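Fitted sheet

A fitted sheet is a bed sheet with elastic sewn in the corners or right round the hem, so it grips the matress. Goes under the flat sheet. Plain colours most common, cream especially.
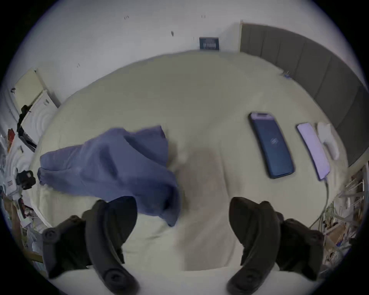
Sizing

Cut to mattress width and length, plus a pocket for depth. Older patterns too shallow for pillow tops.

Colours

Greens and greys sell well in Mirden, white still standard for motels.
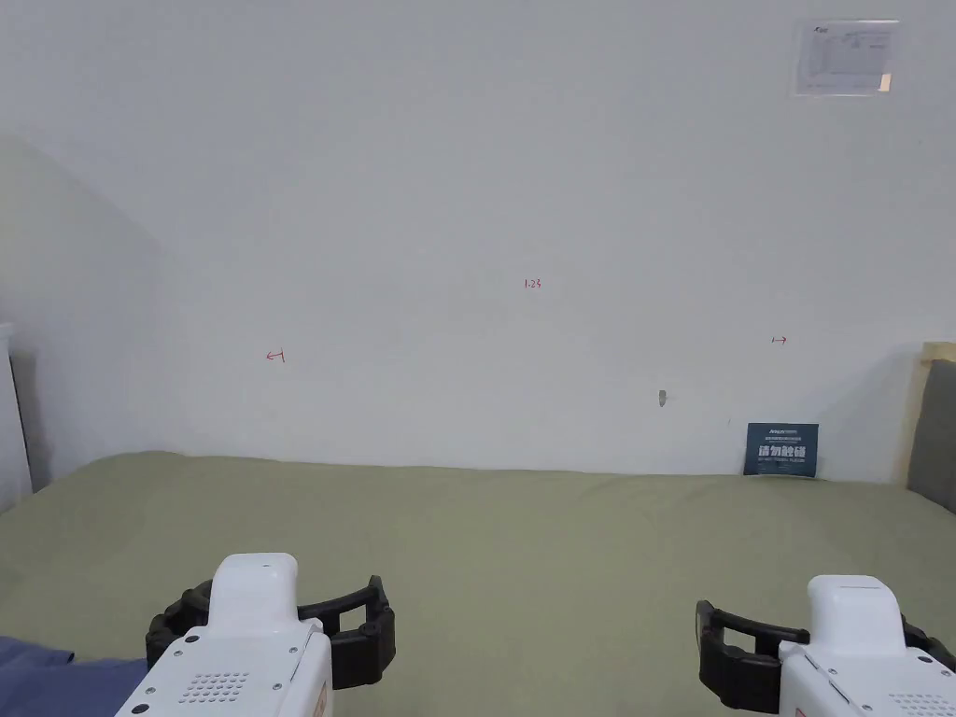
How deep should the pocket be?
Mattress depth plus a bit for tucking under. A 20 cm mattress is fine with most standard sheets.

Care

Warm wash, line dry in shade. Hot dryers wreck the elastic. Dark colours seperately.

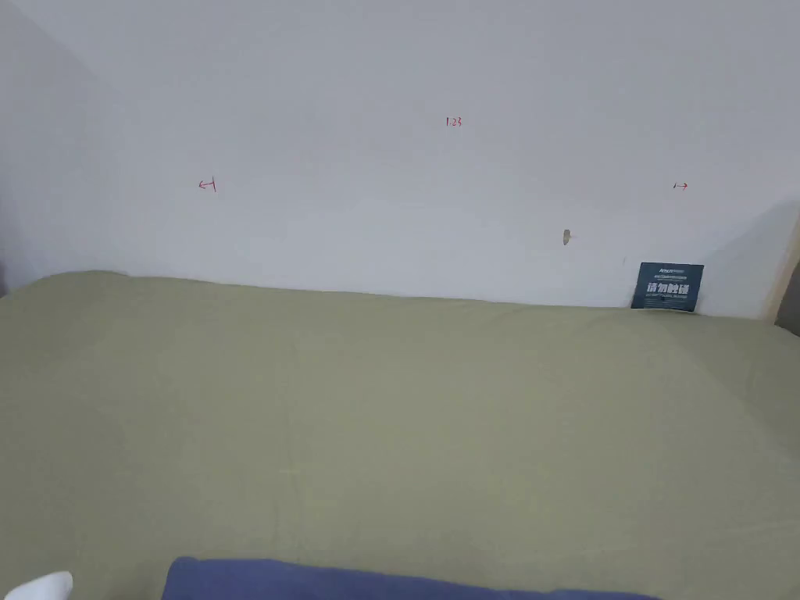
Breketville, December
Local maker Atinga drops its 200 thread count range, 235 stays on. Flannelette not affected.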